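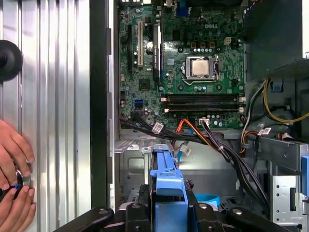 The case for automatic delay attribution on commuter lines rests on a claim we find hard to accept, namely that a late train can be traced to one cause. Vesmont's software gives every delay a single code, and its reports treat the code as a finding. The language is borrowed from equipment repair, where it makes more sense. With the side off a desktop computer (Figure 3), the processor sits in its socket on the motherboard, in plain view, and a technician who suspects it can point to it. A delay has no such layout. A train that leaves Korunness late may have waited for a crew, then lost its slot at the junction, then met a crowded platform at Asadi, and the order in which these are logged depends on who was at the desk.

We went through 3581 delay records from the Unine branch and compared the software's code with the dispatcher's written note. In 145 cases the two named different causes. Vesmont would probably call that a good result, and Najafi, who reviewed the notes for us, was at first inclined to agree. We are less sure. Most of the matching records carry notes of only a few words, and the dispatcher could see the software's code on screen before typing. Agreement of this kind says little about what held up the train.

The longer notes are more telling. Of the 145 mismatches, 48 described a chain of events that no single code could cover. Mwakalinga suggests adding a second code for such cases. That may help, though a similar field already exists in the older paper form and was mostly left blank on the sheets we saw.

There is also the matter of money. Penalty payments on the branch follow the code, so both the operator and the track owner have reasons to argue over the label and few reasons to ask how the delay grew. We found no sign of false entries, but our records would not show them if they existed. Until notes are written before the code appears, we would not use these figures to rank causes, and we do not do so in the next section.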